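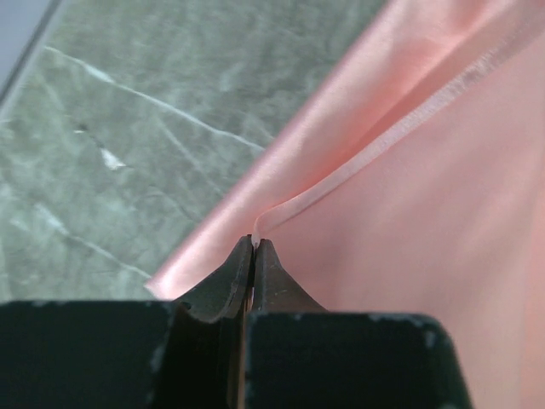
Glossy pink fabric on a marble-patterned surface.

Table-setting classes at the Erura community kitchen will return in June, with a longer session on cloth napkins and how to look after them.

Encarnación Carrasco, who taught the first round last winter, will lead the classes again. Students start with a plain rectangle fold and move on to place settings once they can get the edges to line up. Satin-type cloth is the hardest to work with, she said, as it slides out of a crease.

"Cotton stays where you put it," Carrasco said. "With the shiny ones you go slowly and hold the hem."

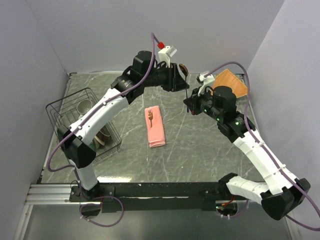 The kitchen has space for 70 students across the summer. Last winter 93 people asked for a place, and those who missed out will be offered one first. Each class runs 2 hours and costs $3, paid at the door.

Kavinda Gunawardena will teach the second half of each session, which covers serving spoons, washing up and putting things away. He ran a similar course in Moya.
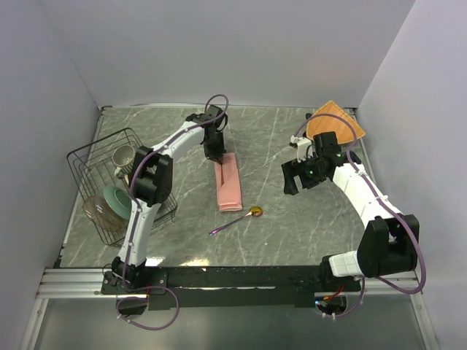 TRINDLOW, June

Sign-up is open at the front desk and at the Skarkow branch library. Students may bring napkins or dish towels from home, washed and ironed. Evening classes begin at 6:30 p.m. and the side door on the parking lot will be open from 6.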